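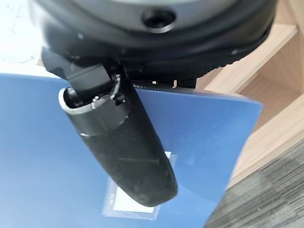
Melahat, I would keep the marches and the concert pieces in separate runs, even if it makes the index longer. March parts are printed small and they vanish between full-size sheets. We tried it mixed in Etby for two seasons and lost the second cornet part to three different marches, all of which came back when we sorted by size. As for binding the scores, I would stay away from any comb with narrow teeth. If they are as fine and close together as the ones along the black ribbed edge in the photo, the strip of paper left between the holes is too thin and the page tears at the first quick turn. Wide teeth, or plain tape down the spine, will last longer on a stand.

Melahat Yalçınkaya wrote:
> Hello all,
>
> I have taken over the music library for the Randside band and
> I could use some advice before I start moving things. We have
> 229 titles on the old list. Some are complete sets, some are
> only a score, and a few are on the list but I can't find them.
>
> The last librarian filed by composer. The players ask for
> things by title, and the conductor asks for them by length
> ("something for 3 minutes before the break"). So I don't know
> which one to file by. I also don't know what to do with
> photocopies when we own the originals.
>
> Is it worth binding scores, or is that asking for trouble?
> And does anyone mix marches in with the rest?
>
> Thanks,
> Melahat

On the filing order, my advice is to file by number and stop worrying about it. Give each set the next free number when it comes in, write it in pencil on the top right corner of every part, and put the sets away in that order. Then you never have to shift a whole shelf to fit in one new piece. Title, composer and length all go in the index, and you can sort the index any way people ask for it.

Pencil only. We had an entire Tadness suite stamped in purple ink in the years before I joined, and the stamp went through to the back of the thinner parts. The second clarinets still complain.

For length, time it yourself at a rehearsal and write down what you get. The printed times are for somebody else's band. Our conductor takes the slow movement of the Awad overture a good deal slower than the score says, and that is the number he needs when he plans a program. 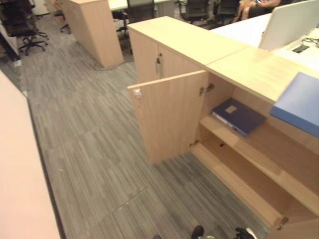 The photocopies are harder. If you own the original part, a working copy in the player's folder may be fine or may not be, depending on where you are and what the publisher says. I would ask the publisher in writing and keep the reply with the set. If you don't own the original, take the copy out and put a note in the index that the part is missing. Don't leave it in because you might need it. It hides the gap, and then no one orders the real part.

For the titles you can't find, check the folders of players who have left. Then check the percussion cases. Percussion parts are large and get folded in half and put under things. I found an oboe part in with ours as well, and I can't explain that one.

When you do the first full check, don't try to do it in one evening. I did 25 sets at a sitting and that was enough. Past that point I started to tick off parts I hadn't looked at. Put a date next to each set as you go, so you can pick it up again after a gap.

One more thing is loans. Other bands will ask as soon as they hear you have a list. We say yes to most of them, but we send the note below with every set, and it has cut down on the arguments. You are welcome to copy it and change the names.
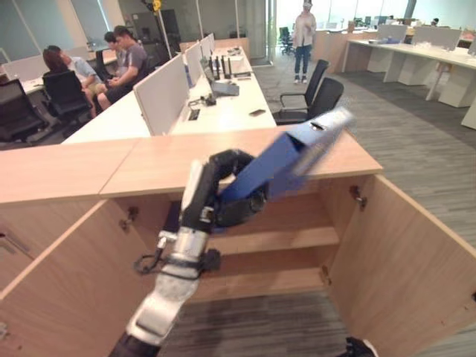

Etby, July

To the borrowing band:

The parts in this set have been checked against the list inside the cover. Please check them again when they arrive and tell us if anything is missing. After a week we will take it that the set was complete.

Mark in soft pencil only, and erase your marks before you return the set. Please do not use tape, staples or paper clips. If a part is torn, leave it as it is and send us a note. We will mend it here.

The loan is for one concert. If you want the set longer, write to us first, as another band may be waiting. A lost part is charged at what the publisher asks for a replacement, plus postage. If the publisher no longer sells it, we will ask for the use of a copyist.

Return the set flat, with card on both sides, and not rolled.

Ghassan Atallah
Librarian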